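Ticket 1220 – Teron handheld gripper, right unit: pose jumps during sink wiping task
Site: Iladgate, wet bench cell
Opened by: Soledad Quiroga
Assigned to: Elīna Urbonaitė
Status: Monitoring
Priority: 2

Reported fault
Right-hand pose jumps sideways when the jaws are brought down on the basin rim. Left-hand pose stays stable through the same recordings. Jaw opening values look normal on both sides. Operator has restarted the Drurkum tracking service twice with no change.

Log

SQ: Fault shows up only at the sink. The same gripper used over the desk gives a clean track. Error code 103 (marker pose rejected) appears in bursts, always for the right cube.

EU: Please check the cube mount before touching the calibration. The screws on that batch were replaced in June and no thread locker was used.

SQ: Cube moves slightly when twisted by hand. One mount screw was backed out. Removed it, cleaned the thread, refitted with medium-strength thread locker and tightened the rest to match. No movement now. Marker faces wiped with a dry cloth.

EU: Good. The stored cube-to-jaw offset is no longer valid after that. Rerun the offset routine for the right unit only. Leave the left file alone – it was checked with the last firmware update.

SQ: Offset routine run on the Yáñez calibration plate. First pass failed at step 5, plate not flat on the bench. Second pass accepted and saved. Old file kept with the suffix _prev.

EU: Run the wiping task again with the sponge and keep the cube faces turned toward the head camera on the approach. If the wrist rolls too far the tracker has only one face to work with and the solution can flip. Attach a still from the contact phase.
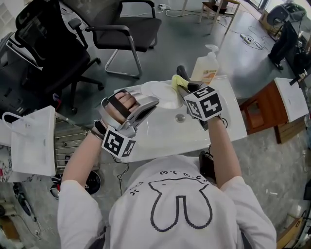
Attachment – right gripper with sponge at basin rim, both marker cubes in view.

EU: Received. Cube placement is fine for that approach. Can you confirm the cable on the left wrist has slack at full reach?

SQ: Confirmed, slack at full reach. No code 103 in the repeat recordings. One short dropout when I reached behind the basin for the soap, which I put down to my own forearm covering the cube.

EU: Agreed, not the same fault. Moving to Monitoring as of 2025-12-28. Reopen if 103 returns on the right side. Thread locker still to be applied to the left mount at the next service.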